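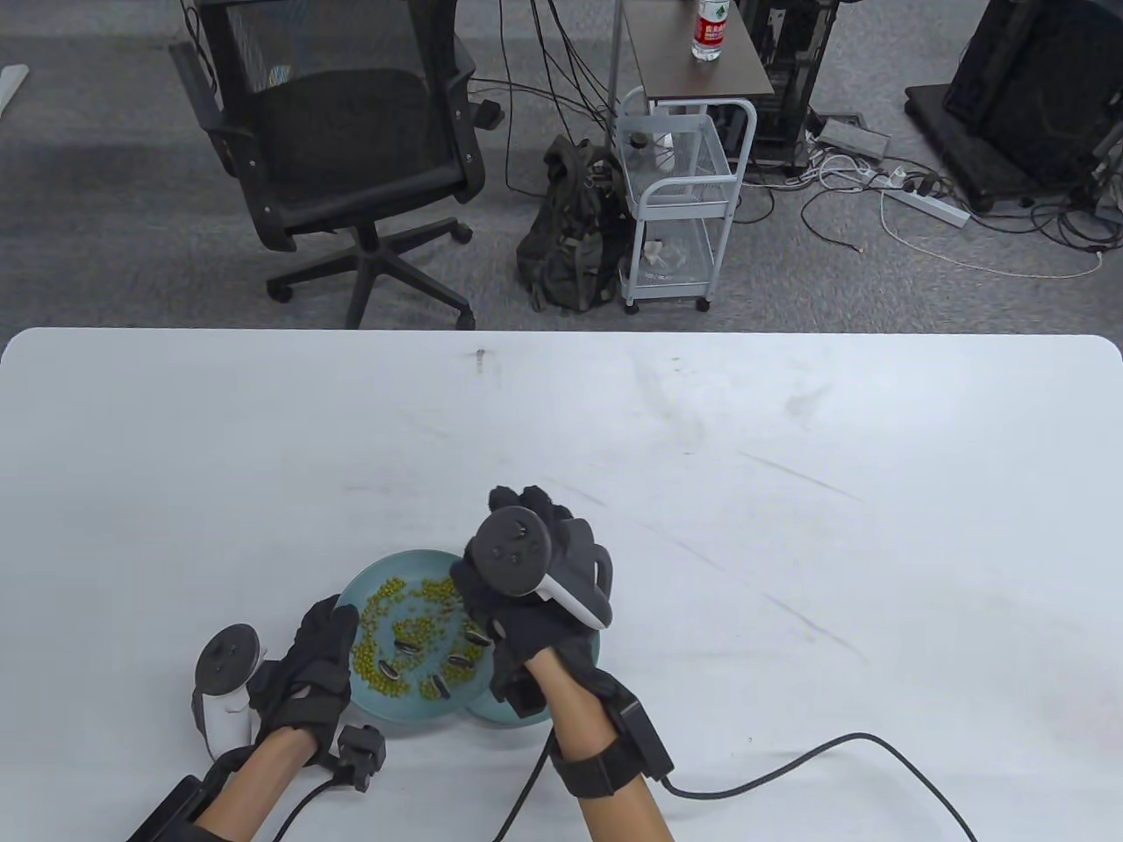 Vlček: Seven Players, No Set List

Features > Live Music > Bands for Hire

Home Features Reviews Listings Subscribe

Most function bands send a client a list of songs and ask them to tick boxes. Vlček, the seven-piece from Hastiven, asks for the running order of the evening and works from there.

The band started out playing weddings in village halls and moved into company dinners when a local hotel needed a late replacement. They now play almost 12 corporate nights a year, most of them between September and Christmas.

At the Lumel trade dinner they played two sets. The first was quiet, with brushes on the drums and no vocals until the plates were cleared. The second was louder and ran straight through without a break - the brass players walked out between the tables for the last number, and the dance floor stayed full until the lights came up.

Sound checks are short. The band carries its own desk and asks the venue for a stage, two power circuits and a room to change in. Planners who have booked them before mention the punctual load-in as often as the music.

A first album, Radar, was recorded in Hastiven over the winter. It has none of the covers they play at dinners.

Contact us | Copyright 2024 | Back to top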